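Is an Old Desktop Worth Fixing? Project Report, Hardware Repair Elective
Symonenko Technical College, Trallulthorpe campus

1. Why we took this topic

The course handout says that repairing an old desktop is "almost always" cheaper and greener than replacing it. Our group had doubts about the "almost always." The handout gives no source for it, and the one web article we found that repeats the claim was written by a company that sells used parts. So we picked a retired tower from the Gorkow surplus store and tried to work out what it would take to make it useful again.

2. Getting inside

The tower was put on its side on the metal bench with the side panel off. The Treller service guide we were told to use calls this kind of case "tool-free." We would call that partly true. The blue plastic latches are easy to spot and easy to understand, and a beginner could guess what they are for. There is still at least one ordinary screw in there, on a small metal bracket near the air duct, so keep a screwdriver nearby whatever the guide says.

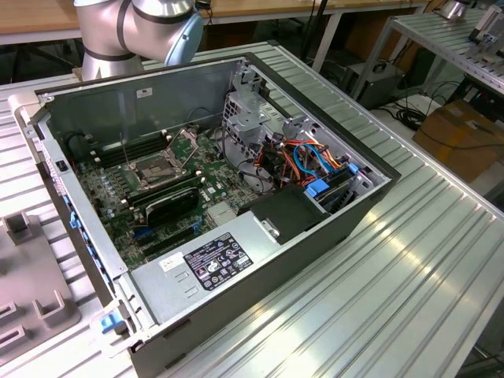 Figure 1. The tower with its side panel off. The CPU socket is empty and its frame is open.

The cables bothered us more. They run in a tangle of orange, red, yellow, blue and black toward the drive bay, and the guide's drawing shows none of this. Its drawing has two neat lines. Anyone following it for the first time would lose a lot of minutes working out which plug belongs to which part, and the guide's time estimate of 30 minutes for a full inspection looks optimistic to us.

3. The missing processor

There is no processor in the socket. Surplus machines are often sold this way, and the store listing did not mention it. This matters for the cost question because the handout's price comparison assumes a complete machine that only needs more memory and a new drive.

It also matters for handling. With the frame up, the contacts are exposed, and the guide tells you to leave the socket alone until the new chip is in your hand. It does not say what to do if the socket arrives open. We decided that nothing should be laid down or passed across that part of the board, and that a cover should be the first item on the shopping list. Whether the contacts are all in good shape we can't say. Looking at them under room light proves very little.
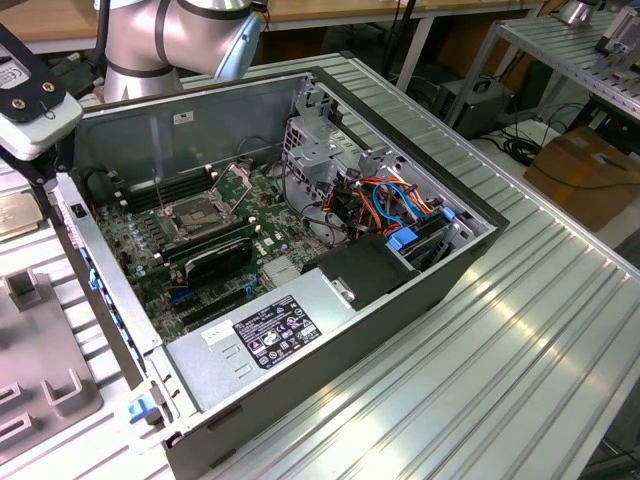

Figure 2. Socket and memory slots toward the top, power supply along the bottom of the case.

4. What could be kept

The case and its latches are worth keeping. The memory slots come in two banks, so there should be room for an upgrade, although the right kind of memory has to be matched to the board and old types are not always cheap. The small silver heatsink on the chipset can stay where it is.

The power supply is the part we argued over. It takes up most of the bottom of the case, and a new one would have to fit that same space. The handout says to reuse the supply if the label "looks fine." A label tells you what the unit was rated for when it was made – it does not tell you how it has aged. We would want it tested under load before trusting it with a newer processor.

5. What we think

We did not reach a yes or no. A machine with no processor and an untested power supply is a worse bargain than the handout suggests, and we would change "almost always" to "sometimes." The inspection itself was useful, mostly for showing how much the guide leaves out. Next Thursday's session is set aside for the power supply test, and the cost table will be filled in after that.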